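June 23, 2019

Bench notes, Iltorach workshop, block and tray sort.

Cleared the white table first and wiped it down, then went through the trays from the Plernik order. Numbering is in marker on the front face for now. It rubs off if you handle it with damp fingers, so go over it again when it starts to fade. Proper labels can wait until the layout is settled.

Tray 4 is the green one with the oval recesses. I want it kept near the middle of the table with the number facing out. The orange-red mat stays with it. I tried the mat squared up to the table edge and it kept creeping, so next time I'll try a strip of the grippy shelf liner under it.

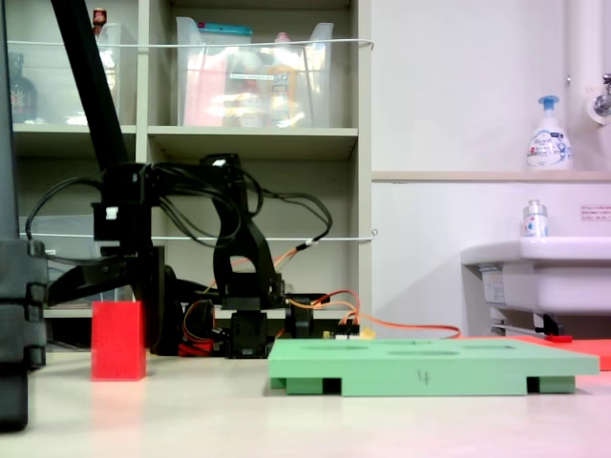

Tray 4 and mat on the white table, red block standing on end at left.

The red block is a shade off the colour of the last lot. Not a problem for sorting, but worth asking Druler before we order more. Weighed it on the small scale — 58 g, and 58 g again after re-zeroing.

Spent $200 of the June money on the trays and the mat. The Chettiar quote for the lidded bins came in at $462, which is more than I'd like. Leaving that one open.

To do: wash the spare mat, find the good black marker, check tray 4 for rocking on its feet.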